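Lukier

A notebook of small-oven bread warming, kept as plain text files

Lukier is my collection of notes on bringing bread back to life in a countertop oven. Rolls, buns, flatbreads, the end of a loaf, half a teacake: if it fits on a small wire rack and tastes better warm, I probably have a file on it, and if I don't I would love one from you!

It started as a text file called bread.txt and grew until I couldn't find anything in it. Now every bread has its own file, every file has the same headings, and there is an index you can search. Version 2 is the first one I've felt happy to put in front of other people.

Last updated: 2022-11-01

What's in it

There are 50 notes covering 18 kinds of bread. Soft white rolls are far ahead of everything else, as they're what I buy, and rye is badly under-fed. Each note records one go at warming one thing, written up while I was eating it, so expect the odd typing mistake.

notes/ — the notes themselves, one file per go
breads/ — a short page for each kind of bread, with links to its notes
kit/ — pages on ovens, racks, bowls and cloths
index.txt — everything on one line each, handy for searching
paser/ — the little script that rebuilds the index

The kit pages are the bit I enjoy most. A note that says "medium heat, middle shelf" is no use to somebody whose oven has a different middle, so each note points to a kit page, and the kit page says what sort of oven it was and where it stood. Countertop ovens vary so much! Please do read the kit page before you copy a time from a note.
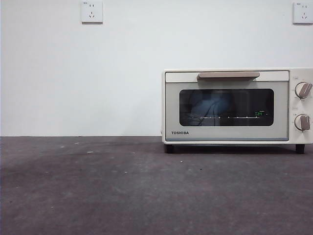 Setting matters too, and I've started writing it down: how much room there is to open the door, how far you have to carry a hot thing before you can put it down, whether there's somewhere sensible for the rack to go. I used to leave all that out. Then I tried to follow my own notes in a different kitchen and ended up walking in circles with a tray in my hands.

How a note is laid out

All notes use the same headings, in the same order:

bread: the kind, using a name from breads/
state: fresh, day old, older, frozen
kit: the name of a page in kit/
prep: splash of water, foil, cut, nothing
setting: whatever the dial says, in the dial's own words
time: minutes, or "until smell" if you forgot to look
rest: where it sat afterwards and for how long
result: a sentence or more, as long as you like
again: yes, no, maybe

"Until smell" is a proper value and paser knows it. I'm fond of it. Quite a few of the best results in the collection have it.

One from the set, so you can see the tone:

bread: soft white roll
state: day old
kit: plastberg
prep: splash of water on top
setting: toast, dial just past the middle
time: until smell
rest: bowl, no cloth
result: Crust went thin and crackly, inside like a pillow. Bottom a bit damp from the bowl — next time give it a minute on the rack first. Ate it with nothing on it and didn't miss the butter.
again: yes

Plastberg is the name of a kit page, by the way. Kit pages are named after whatever comes to mind, and they stay that way so old notes don't break. Amissah is another, and covers the bowls.

Bowls and racks

The rest heading gets more argument than any other, so it has a section to itself.
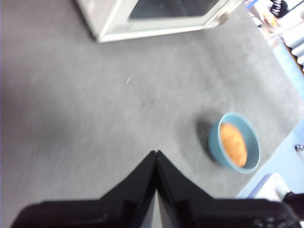 A bowl keeps the heat in and saves your fingers, and it's a lovely way to carry a bun from one room to another. It also traps steam. For anything with a soft crust I don't mind that at all. For a crusty roll I'd go for the rack, or the rack first and then the bowl, and the amissah page has my attempts at both, written down side by side. Wide shallow bowls did better than deep ones for crust, in my kitchen at least. I haven't tried wooden ones and would be thrilled to get a note from someone who has.

Sweet potatoes have crept in as well. They aren't bread, I know, but they go in the same oven and sit in the same bowls, and they liked the same treatment, so they live in breads/ under "honorary".
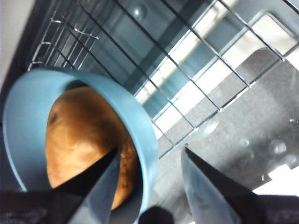 Light blue bowl, something golden-brown and rounded inside it, wire rack behind.

Using the index

Run paser from the top folder after adding or changing a note. It reads the headings, checks them for spelling and writes a new index.txt. If a heading is missing it will print the file name and carry on with the rest. It won't touch your notes.

You don't need the script to read anything. Every file opens in any text editor, and the index is sorted by bread and then by state.

Known gaps

- Hardly any frozen bread. My freezer is tiny.
- No oven temperatures before version 2, only dial words.
- "Older" covers everything from a couple of days to a real brick. I'd like to split it.
- The flatbread page mixes thin and thick ones and needs sorting out.
- All the results are one person's taste, and that person likes a dark crust.

Adding your own

Yes please! Copy notes/blank.txt, fill in what you know and leave the rest empty. If your oven isn't in kit/, make a page for it — even a couple of lines will do, so long as they say how big it is inside and where the rack sits. Failures are every bit as welcome as triumphs, and burnt ones tend to be the best written.

Plans

In June I want to go through everything marked "maybe" and do it again properly, beginning with the seeded rolls. After that, cheese toppings, which will need a heading of their own. I keep going back and forth over whether butter counts as prep or result.

Terms

Share it, change it, print it and stick it to the fridge. If you pass on a changed copy, keep my name in it and say what you altered.

Contact: Yaw Baidoo, through the Lukier project page | © 2022 Yaw Baidoo | Back to top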